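The Potska Room

I got the room over the old Karagiannis bakery, and oh, I was happy! Four flights up, a door that stuck, and a window onto the whole of Stestell harbor. The landlady handed me the key and said the last tenant had stayed since August and left in a hurry, back to Potska, on the night boat.

I dropped my bag and went straight to the alcove. Pink walls! I had lived 372 days in a gray barracks on Skimo, and I could have kissed that pink. I wanted to put my elbows on the counter and eat bread there every morning for the rest of my life.

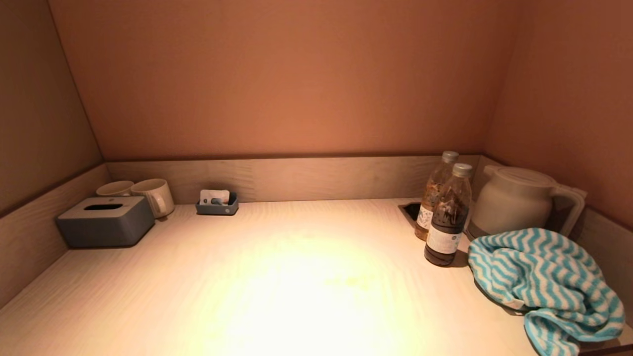 Two mugs, when the landlady had told me there was only ever one tenant. I picked up the nearer one and held it by its handle, and it fit my hand so well that I laughed out loud.

"You'll want those thrown out," she called from the stairs.

"No, no," I shouted back, "I'll keep them!"

I filled the kettle. I had 70 crowns, no job and a cold coming on — and a box of tissues, even — and I stood there grinning at the wall while the water began to hum. Then someone knocked, twice, very softly, and I reached for the second mug.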